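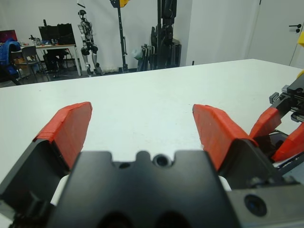

**Will the new deposit-free leases save renters in Antunes any money?**

Only those who move out early. Anyone who stays put for a few years will probably pay more than the old deposit, and will get none of it back.

Buderent, which manages 379 apartments across the city, began offering the leases in July. Under the plan, a new tenant can skip the security deposit and pay a fee of $11 a week for as long as the lease runs. The company calls it "freedom from the big check." Its flyers, which have been taped up in lobbies all month, show the word FREEDOM in letters much larger than the ones used for the fee.

The fee doesn't go toward rent. It doesn't go toward damage, either. A tenant who leaves a hole in the wall still gets a bill for the hole, and the contract says so on page 5, in a paragraph headed "Your Continued Responsibilities." What the fee buys is a policy from an insurer called Irnico, and the policy protects the landlord. If a tenant doesn't pay for repairs, Irnico pays Buderent and then comes after the tenant for the same amount.

A regular deposit sits in an account and comes back at the end, less any fair charges. That last part has been a sore point in Antunes for years, and Buderent is right that plenty of renters never see the full sum again. It is harder to see how a fee that never comes back at all fixes the problem.

Ho-yin Tu, who has rented from the company for 11 years, was offered the switch when her lease came up for renewal. She would have gotten her deposit back right away, which she said was tempting with a car repair due. Then she worked out what she would have paid in fees had the plan been around when she moved in.

"I did it on the back of the flyer," she said. "I ran out of room, and then I didn't need any more room. I kept my deposit where it was."

Tu also asked the leasing office whether she could go back to a normal deposit later if she changed her mind. She was told that she could, at the next renewal, and that the fees already paid would not count toward it.

Buderent said in a written statement that the plan is optional and that "renters love having choices." It did not say how many had signed up. It did not answer a question about whether it gets a share of the fees, and a second request on Tuesday brought back the same statement with a new greeting at the top.

The choice may be less open than it sounds. At Ilotach Court, one of the company's newer buildings, the online application has the fee option already checked. To pay a deposit, an applicant has to uncheck the box and then click through 2 more screens, one of which asks, "Are you sure you want to pay more today?" The word "today" is doing a lot of work there.

There are people for whom the plan makes sense. A student taking a place for one semester, or a worker in town for a short job, could well come out ahead. So could someone who simply doesn't have the cash for a deposit and needs a roof now — a real and common problem in a city where rents have climbed faster than pay. For that last group, though, a deposit paid off in monthly pieces would do the same job and could still be returned. Buderent used to allow that in some buildings. The option no longer appears on its website, and the statement did not mention it.

The city has no rule covering fees of this kind. Its deposit law sets a deadline for landlords to return the money and requires a written list of any charges, but it was written before such plans existed and speaks only of money "held on behalf of the tenant." Since the fee isn't held for anyone, a renter who objects to a damage bill under the new lease may find that the usual protections don't apply. The housing office said it is looking at the matter and gave no date for a decision.

Renters who have already signed have until the end of their current lease term before they can switch back. Requests must be made in writing to the leasing office.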